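Jornodov project: bimanual bowl handling
Minutes, August review, 10.30 start

1. Data collection
Rodden set now stands at 1,424 episodes, of which 979 passed screening. The low side view will be kept as a policy input.
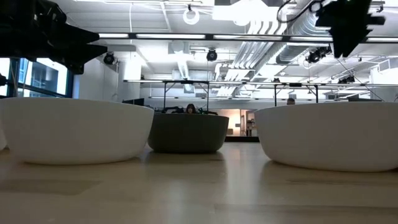 Side view, two white bowls with the dark bowl set back between them.

Overhead view agreed as the reference for scoring layouts. Five-bowl layouts stay in the training split.
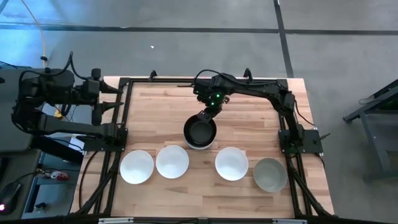
2. Dahlgren baseline
Success on held-out layouts was 62 per cent. Most failures were at the grasp — the fingers met the rim too low. Seven-bowl layouts, white bowls with one black and one grey-green, are to be reported separately.

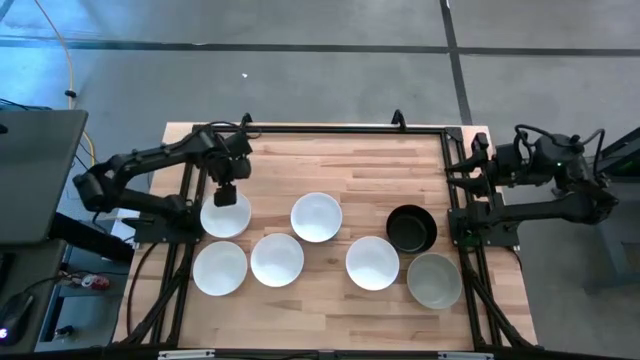 The Asholm variant was trained on 666 episodes only, so no comparison will be drawn until it is rerun on the full screened set.

Action: rerun before the next review.
Closed 11.25.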